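FOR IMMEDIATE RELEASE

Soomro Animal Haven Opens Lamach House, a Quiet New Home for Senior Dogs Waiting on Families

MERKITZ — Soomro Animal Haven is very happy to announce the opening of Lamach House, a foster and adoption center set aside entirely for older dogs. The doors open to visitors in August, and everyone who has ever loved a gray-muzzled dog (or thinks they might like to) is warmly invited to stop in, sit down for a while, and make a friend.

Those of us who work with shelter dogs know how the story often goes. A family comes in hoping for a puppy, falls for the first wiggly one they see, and walks right past the sweet old hound at the end of the row who only lifted her head to say hello. We don't blame anybody for that. Puppies are hard to resist! But the older dogs wait a good deal longer for a home, and a noisy kennel is a hard place to wait when your hips are stiff and you used to have a couch of your own.

Lamach House was set up with those dogs in mind. In place of kennel runs there are shared living rooms with rugs on the floor, low beds, and ramps where another building would have stairs. The lights go down early. Breakfast is served at 7 a.m. and supper at 5 p.m., and there is a nap in between that the dogs take very seriously. The fenced yard out back is mostly flat grass, with a shady side for hot afternoons and a paved loop for the ones who like a proper walk but don't care to go far.

The house sits on Drarkska Road, at the edge of Merkitz, in a building that used to be a garden supply store. Longtime customers will remember the big front windows, and we are glad to say they are still there. On sunny mornings they are the most popular spot in the place, and there has already been some polite disagreement among the beagles over who gets the left-hand one.

Over the past year, Soomro Animal Haven placed 346 dogs in new homes. We are proud of every one of those matches, and also very aware of the seniors who went out on foster stays and came back again when the foster family moved or had a baby or simply ran out of room. Lamach House gives those dogs one steady address until the right people come along. They keep the same bed, the same dinner bowl and the same yard, and they see the same faces every day.

Any dog age eight or older may be considered for the house, though we do bend a little for the giant breeds, who get old sooner than any of us would like. Each dog sees a veterinarian before moving in and has a dental check, and adopters receive a folder with the full health history as far as we know it. Sometimes we know a lot, down to the name of the squeaky toy. Sometimes all we know is that a dog likes men in hats and does not like the mailman, and we write that down too.

The adoption fee for a dog from Lamach House is lower than our regular fee, and it includes 2 follow-up vet visits in the first months at home. Pairs who came in together go home together. We feel strongly about this, and we have found that people who come looking for one old dog can very often be talked into a second — they share a bed anyway.

Visitors don't need an appointment to come by and meet the dogs. We do ask that families who already have a dog at home bring that dog along before making a final decision, so everyone can be introduced in the yard and have a sniff. Children are welcome with a grown-up. Please leave treats in the car, as several of our residents are on special diets and all of them are excellent beggars.

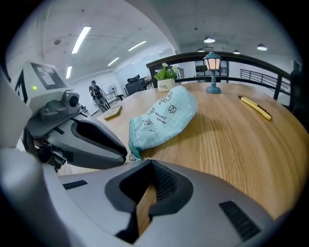

One Merkitz neighbor, who adopted a twelve-year-old terrier mix from us this spring, wrote that she had worried an old dog would be nothing but sad, and that instead she has a housemate who snores through the evening news, barks at exactly one squirrel, and follows her from room to room as if they had been together all their lives. She asked us to tell anybody on the fence to go ahead and do it, and so we are passing that along.

Lamach House was paid for by many small gifts and a few large ones, and it will need both to keep going. A donation of $400 covers a full dental treatment for one senior dog, and that is often the thing that makes the biggest difference in how a dog eats, sleeps and feels. Smaller gifts go toward joint supplements, soft food and the never-ending laundry. We can also always use clean blankets, washable rugs and raised feeding bowls, which may be left on the covered porch on Drarkska Road during visiting hours.

For those who can't adopt just now, there are other ways to spend time with the dogs. The afternoon reading hour begins at 3 p.m., and all it asks is that you bring a book and read aloud to whoever settles down beside you. The dogs are not picky about the subject. We also need drivers for vet trips and weekend walkers who don't mind going slowly and stopping at every bush.

Visiting hours at Lamach House are 10 a.m. to 4 p.m. Parking is behind the building, and the entrance is by the ramp on the yard side.

About Soomro Animal Haven

Soomro Animal Haven finds homes for dogs of all ages in Merkitz and the towns nearby. It is supported by donations and adoption fees. Questions about adopting, fostering or giving can be brought to the front desk at Lamach House during visiting hours.

###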